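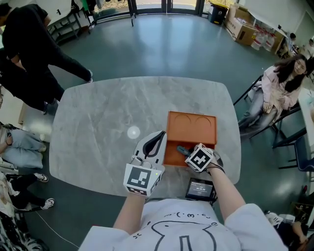
Grenusar air raid

Print | E-mail

The Grenusar air raid was an attack by military aircraft on the port district of Grenusar, carried out before dawn in September during the second year of the Ninora border conflict. The main targets were a fuel depot on the northern quay and a radar post on the hill behind the town.

Background

Grenusar was the only deep-water harbour on the Ninora side of the ceasefire line. Fuel landed there was moved inland by rail to the garrison at Mondby. Talks on making the harbour a neutral zone had broken down earlier in the summer, and both sides had since moved air defence units closer to the coast.

The attack

The aircraft approached from the sea in two waves. The first struck the radar post and put it out of use. The second bombed the depot, where storage tanks burned until the following evening. Air defence crews reported bringing down several missiles, but wreckage recovered later could not be matched to these claims. A row of houses next to the rail yard was hit, and the district hospital lost its power supply for most of the day.

Casualties and damage

The first official statement gave 100 wounded and no dead. A later inquiry recorded 1096 people made homeless and raised the number of damaged buildings to 2313, a figure that includes broken windows and minor roof damage. Military losses were not published. The cargo ship Te Moana, moored at the southern quay, was holed above the waterline and was later towed to Mondby for repair.

Aftermath

Rail traffic from the port stopped while the track was relaid. The attacking side described the raid as a limited action against supply lines - a description the Ninora authorities rejected. A local ceasefire covering the harbour was agreed that winter and was extended on two occasions. The radar post was not rebuilt on its former site.

See also: Mondby garrison; Ninora border conflict

Last revised October 2019 | Contact | Copyright and terms of use | Back to top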